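Unit 6 handout: evaluating a packaged two-arm cell
Prepared by Evdokia Makris. Read before the tutorial and bring your marked-up copy.

## What is being offered

Melberg sells the Clidside as a bench kit: two arms, a front rail, mounting plates, a walled work surface and a licence for the task software. Viresetti handles installation and training in our region. We are looking at the kit as a buyer would, so keep the quote and the service agreement beside you as you read.

The task under review is kitchen handling, meaning mugs, cups and a dish rack. It suits a trial because the items are cheap and differ in shape, and a tapered cup behaves quite differently from one with a handle.

## Terms used in the quote

- **Cell**: arms, rail, surface and walls, supplied as one item.
- **Task licence**: permission to run one trained task. Each further task is charged separately.
- **Supervised hours**: time with a Viresetti technician present. The base price includes 6 hours.
- **Call-out**: any visit after the supervised hours are used up. Travel is extra beyond 100 kilometres.

## Trial procedure

Rafail Chatzigeorgiou wrote the protocol we follow. A trial is 300 attempts, logged one line each. An attempt counts as complete when the item is released in its target position and stays there. A dropped item is a failure, even if the arm picks it up again. If an operator touches the item, log the attempt as assisted.

Do not change the lighting or move the rack between attempts. If either is bumped, note the attempt number and carry on.

Two-arm attempts have their own column. The brochure prices the second arm as an option, and the buyer needs to know which handling calls for both grippers and which can be done with one.
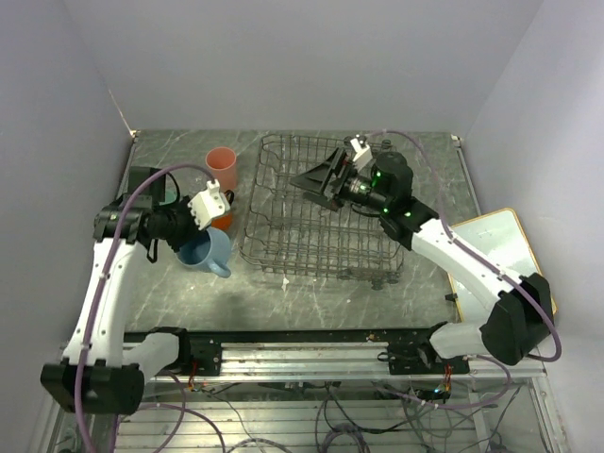
Left gripper among the cups, right gripper over the rack.

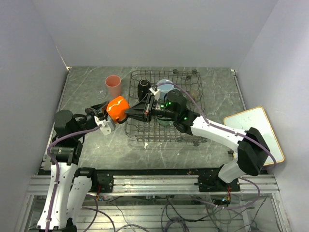 ## Reading the results

Shehu, the competing supplier, quotes a completion rate of 62 per cent on its own handling task. Do not set that figure beside ours until you have checked how Shehu defines an attempt. Its data sheet leaves out assisted attempts altogether, and our protocol keeps them in the total.

Cost per completed attempt is the more useful number. Work it out with the task licence spread over one year, then again over three. Include call-outs in both.

For the tutorial, write half a page on whether the second arm is worth its price to a small café. State your assumptions about labour cost. Clause 6 of the service agreement covers replacement of gripper fingers, and most of last year's class missed it.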